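양팔 작업대 세팅 4: 필통에 펜 넣기 작업 기록하기

앞 글에서 양쪽 팔의 베이스 고정과 영점 보정까지 마쳤다. 이번 글은 필통에 펜을 넣는 작업을 원격 조작으로 기록하는 순서를 정리한다. 제어 소프트웨어는 Horness, 로그 저장은 Sandar 기준이다. 다른 조합을 쓰는 경우 메뉴 이름만 바꿔 읽으면 된다.

준비물
- 보정이 끝난 팔 두 대와 그리퍼
- 지퍼 필통 하나, 필기구 여러 자루
- 고정 카메라(작업대 전체가 잡히는 위치)
- 마스킹 테이프, 육각 렌치

1. 작업 영역 정하기
두 팔이 모두 닿는 범위의 가운데에 필통을 놓는다. 필통 위치는 테이프로 모서리만 표시한다. 표시를 너무 진하게 하면 학습할 때 모델이 필통 대신 테이프를 보고 움직이는 경우가 있으니 상판과 비슷한 색을 쓴다. 잡동사니는 뒤쪽으로 밀어 두되 전부 치울 필요는 없다. 배경이 매번 똑같으면 나중에 물건 하나만 바뀌어도 성공률이 떨어진다.

2. 케이블 정리
베이스 쪽 케이블은 팔꿈치가 가장 낮아지는 자세를 먼저 잡아 보고 여유를 정한다. 여유가 모자라면 손목 회전 끝에서 커넥터가 당겨진다. 반대로 너무 길면 상판 앞쪽에서 링크에 걸린다.

3. 역할 나누기
한 팔은 펜을 집고, 다른 팔은 필통 쪽에서 대기한다. 대기하는 그리퍼는 손가락을 벌린 상태로 둔다. 닫은 채로 시작하면 첫 동작이 매번 '열기'가 되어 에피소드 앞부분에 불필요한 구간이 생긴다. 펜은 중간보다 약간 위를 잡고, 끝이 비스듬히 아래를 향하게 한다.
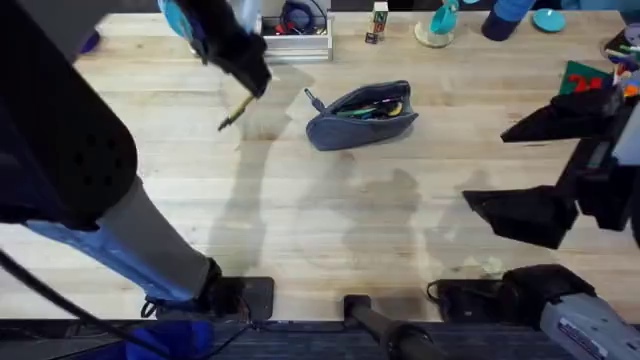
왼팔이 필기구를 잡고 있고 오른팔 그리퍼는 벌어져 있다. 필통은 두 팔 사이.

4. 접근 경로
펜을 든 팔은 필통 위에서 한 번 멈춘 뒤 내려간다. 멈추는 높이는 필통 윗면에서 9 cm로 잡았다. 이보다 낮으면 안에 든 펜과 부딪히고, 높으면 하강 중에 펜 끝이 흔들린다. 하강 속도는 이동 속도의 절반 이하로 제한한다. Horness에서는 축별 제한값이 아니라 말단 속도 제한을 쓴다.

5. 기록
녹화 시작 전에 양쪽 팔을 대기 자세로 보내고 2초 기다린다. 에피소드 하나에는 펜 한 자루만 넣는다. 떨어뜨린 경우에도 파일은 지우지 말고 실패 태그를 붙인다. 5월에 Vignesh Marar와 함께 돌린 세트는 에피소드 100개였고, 첫 점검에서 실패 태그가 빠진 파일이 나와 전부 다시 재생해야 했다. 태그는 그 자리에서 붙이는 편이 빠르다.

6. 확인
Sandar에서 관절값과 영상의 시간축을 겹쳐 본다. 그리퍼가 닫히는 프레임과 전류가 올라가는 지점이 어긋나면 카메라 지연값을 다시 잰다. 프레임 누락이 있는 파일은 별도 폴더로 옮긴다.

자주 생기는 문제
- 펜이 손가락 사이에서 돌아간다: 파지력을 올리기 전에 손가락 안쪽 패드부터 닦는다.
- 펜을 넣을 때 필통이 밀린다: 대기하던 팔로 필통 옆면을 가볍게 받친다.
- 그림자 때문에 펜 검출이 끊긴다: 조명을 하나 더 두고 반대편에서 비춘다.

설정 파일은 공용 작업실 서버의 Clarkik 폴더에 올려 두었다. 다음 글에서는 지퍼 닫기를 다룬다.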